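How I Fold (and Rescue) Old Sweatshirts

My sweatshirts live hard lives. I cook in them, I paint in them, I've slept in most of them, and for years they all ended up in one big lump on the closet shelf. Then my neighbor Hatice Karabulut, who used to fold stock at a clothing store, came over for coffee and couldn't stand looking at the lump anymore, so she taught me her way right there on the floor. I've changed it a little since. She knows, and she doesn't approve!

You need a flat spot bigger than the sweatshirt with its arms out. I use the floor because my bed is too squishy and everything slides toward the middle.

First, shake it. Hold it by the shoulders and give it a good snap, then look it over before you fold anything. Cuffs first, then the collar, then the hem. If there's a loose thread, snip it, don't pull it (I pulled one on a sweater from Drenow last April and got a hole I could put my thumb through).

Lay it face down and smooth it from the collar toward the hem with your palms. Get the hood out of the way if it has one. I flip mine down onto the back and flatten it.

Now the sleeves, where I always used to go wrong. Take one side of the body and fold it in toward the center, sleeve and all. The sleeve will be sticking out across the other side. Fold it back at the shoulder so it runs straight down, with the cuff pointing at the hem. Thick knit bunches up at the bend, so lift it and lay it down again until it's mostly flat. Same thing on the other side.

Then fold the bottom up by a third and fold again to the collar. You should have a fat rectangle that stands up on its own in a drawer. If it flops over, it needs one more smoothing and a tighter second fold.

About cuffs. A fuzzy, frayed cuff doesn't mean the sweatshirt is done. I keep those for around the house, and if the fuzz bugs me I trim it with small scissors, holding the ribbing stretched over two fingers so I don't cut into it. 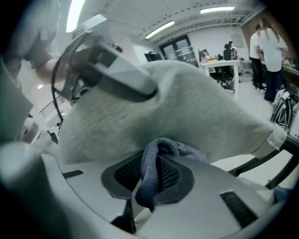 Small things get folded last. Socks, washcloths, little towels, all of it tends to get twisted up with the sleeves, so as I find them I toss them to one side and keep going. Once the big stuff is put away I untwist them, pull them square and fold them in half and in half again. I don't ball up my socks anymore, the tops got all stretched out.

It took me 90 minutes to get through the whole shelf the first time, with a break for a sandwich. Now a normal laundry load is one podcast, and I can find the green sweatshirt without taking everything out.

Jeans are a different story and I still hang mine, so if you have a good fold for those, leave it in the comments!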